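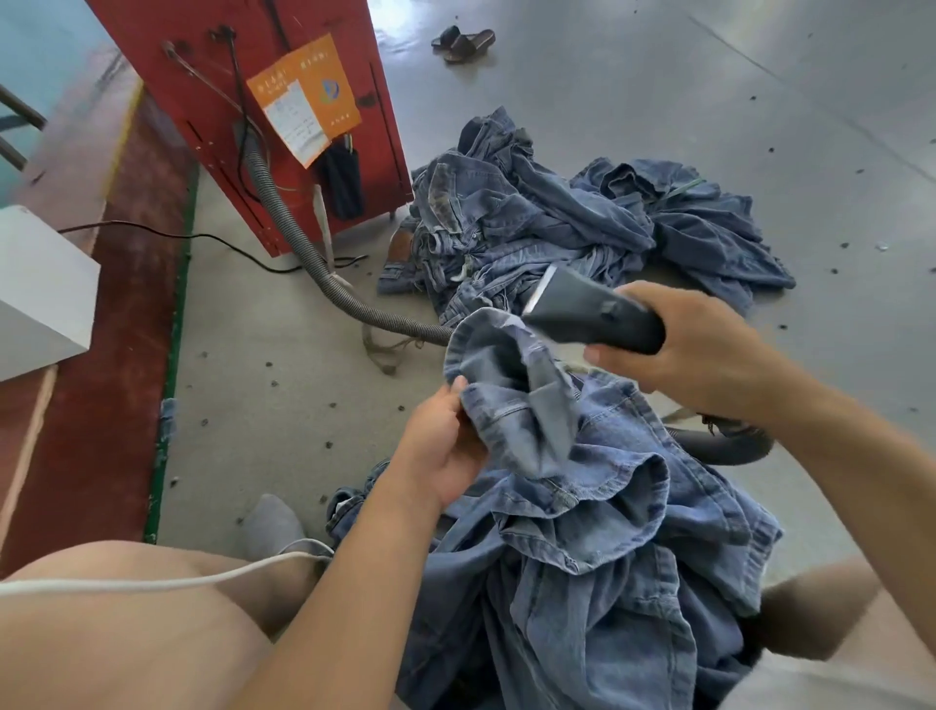 A fabric shaver at work on the inside of a denim cuff.

Drallavano Adds Washable Linen Covers to Its Home Bedding Line

Skokine duvet covers and shams go on sale in July

Drallavano, a maker of bedding for people who would like to stop thinking about bedding, will begin selling its Skokine line of linen duvet covers and pillow shams in July. The covers come in twin, queen and king, in a range of colors the company has agreed to call by their ordinary names. Gray is gray.

Skokine replaces the old Matar cover, which sold well and was returned nearly as well, mostly over its buttons. There were 2 rows of them. Customers wrote in to describe the experience of fastening them at bedtime, and several of the letters were long.

"We read all 879 comments," said Randa Sfeir, head of product at Drallavano. "One gentleman enclosed the buttons."

The new cover closes with a single zipper along the foot and has ties in all four corners to keep the duvet from gathering at one end like a sleeping dog. The linen is prewashed and can go in a home machine on a warm cycle. It will wrinkle. Drallavano tested a number of ways to prevent this and has decided that wrinkles are in keeping with the relaxed character of the fabric.

Sewing will be done at the company's Rawashdeh workroom, where the first run is 3500 duvet covers and 2000 pairs of shams. Walid Azar, who manages the workroom, asked for an extra month to get the corner ties right and was given two weeks.

"The ties are right," Azar said. "I would still like the other two weeks."

Shams have an envelope back and fit standard and king pillows. Inserts are sold separately, as inserts always are. Anyone who bought a Matar cover and kept the receipt may trade it in for store credit toward a Skokine cover in the same size, buttons attached or otherwise.

Fabric swatches are free on request through the Drallavano customer desk, with a limit of six per household. The limit was introduced after a customer made a quilt. The company has seen the quilt and concedes that it is very nice.

Media contact: Randa Sfeir, Drallavano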